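Home | Notes | Archive | About | RSS

Backdating and the retro line: notes on a pay settlement

Posted in May by the site author | Filed under: pay, shop floor, arithmetic

The Flurnholm settlement was signed off last month and the back pay went through on the following run. I have had the same questions from several people at the Bresbridge plant, so I am writing the answers down once. None of this is official. I work on the planning side and sat in on the talks as an observer. I have no role in payroll.

The headline is a 2 percent increase on base rates, with effect from the normal anniversary date. The agreement was reached after that date, so the increase is backdated. The plant employs 439 people on the hourly grades, and all of them are covered. Salaried staff are on a separate review, and nothing below applies to them.

The first point of confusion is what "base rate" means. At Bresbridge it is the hourly figure printed in the grade table. It does not include the shift premium, the first-aid allowance, or the tool allowance. The shift premium is a percentage of base, so it rises when base rises. The two allowances are flat sums and stay where they were. A person on days with a tool allowance will therefore see total pay rise by slightly less than the headline figure. Somebody on rotating shifts with no allowances will see the full percentage. Both results are correct under the agreement as written.

The second point is overtime. Overtime is paid as a multiple of base, so overtime worked in the backdated period has to be recalculated at the new rate. Payroll handled this as one lump under the code RETRO, with no breakdown by week. I think that was a poor choice. The total can be checked, but you need your old slips to do it:

Take the base hours from each slip in the period and add them up. Take the overtime hours and multiply them by the overtime factor. Do the same for shift hours and the shift factor. Sum the three results and multiply by the difference between the old and new hourly rates. The answer should match the RETRO line to within a few cents. The remaining difference is rounding, which payroll applies per week and you have applied once at the end.

I ran this on my spreadsheet for two people who asked, on two different grades. One matched. The other was short by a full week of overtime, which had been keyed late and had landed outside the date filter. It has been reported and will be corrected on the next run. If you worked extra hours close to the anniversary date, that is the week to look at first.
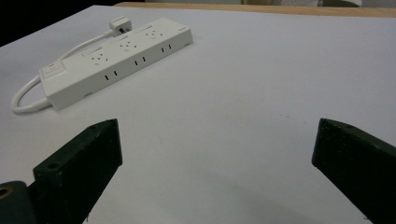

White power strip, three outlets.

The third point is the lump-sum option. Early in the talks the company offered a one-time payment in place of part of the increase. This was turned down, and I have heard it described since as money left on the table. Whether it was depends on how long you stay. A one-time payment does not enter the base, so it does not feed next year's percentage, the shift premium, overtime, or the retirement contribution. For a person leaving within the year, the lump sum would have been worth more. For anyone staying longer, the consolidated increase passes it at some point, and how soon depends mostly on overtime. I worked out the crossover for the middle grade with typical hours and it fell in the second year. I am not publishing the sheet because the hours in it are taken from real people.

Comparison with Gunden came up a lot. Gunden settled earlier in the season and its headline number was higher. Its agreement also froze the shift premium as a cash amount, and it moved the break between the first and second shifts to unpaid time. If you convert both deals to pay per hour on site for a rotating-shift worker, the gap narrows considerably. For a day worker it does not narrow much. A single percentage is a weak basis for comparing two agreements, and the trade press prints little else.

Peng is still negotiating. It supplies both plants with castings, and its rates have historically followed ours with a lag. I would not read anything into the delay. The order book there is uneven and the company has asked for a clause linking part of the increase to output. We had a clause of that type some years ago. It was dropped when the measure it used, good parts per labor hour, started moving with the product mix and stopped telling anyone much about the work.

On the duration of the deal: it runs for 2 years, with the second-year figure to be set by a reopener. The reopener covers base rates only. Allowances cannot be raised under it, so the tool allowance is fixed until the whole agreement expires. I would have preferred to see it indexed. The cost would have been small, and the present amount no longer covers a decent torque wrench.

Remaining items I have not resolved:

The treatment of people who changed grade during the backdated period. The text says the increase applies to "the rate then in force," and payroll seems to have used the later grade for the whole period. That favors anyone who moved up. It may be reversed.

The treatment of leavers. My reading is that they are owed the back pay to their last day, but they have to request it in writing.

I will update this post when I have an answer on either one.

Previous: Reading a grade table | Next: Holiday accrual on rotating shifts

This site uses cookies to count visits. By continuing to read you accept their use.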